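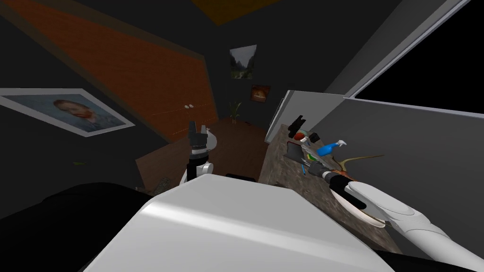
Power Is Back in Ternholm After Substation Fault

Electricity was returned to all 900 homes on the east side of Ternholm before midnight, after a fault at the Kazmi Road substation left them in the dark for nine hours. The cooperative says one of its workers, Hammad Lashari, received burns on his left hand while he was opening a switch. He was treated at the clinic in Ekcombe and went home the same evening.

The crew could connect 555 homes quite early by taking power from the Ekcombe line. The other homes had to wait for a new breaker, and this part came by truck from a warehouse 19 miles away - the road was slow because of the rain.
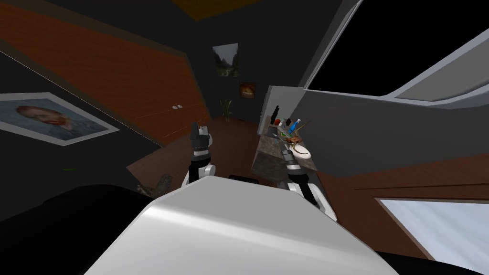

Samina Niazi wrote to us that her street got no telephone call during the outage, and that she learned the expected repair time only from a neighbor. She asks the cooperative to send messages also to members who do not use the internet.

The office answers that the calling list is old and will be renewed in June. Members who changed their number are asked to tell the front desk before then. Food loss claims can be left at the same desk until 4 p.m.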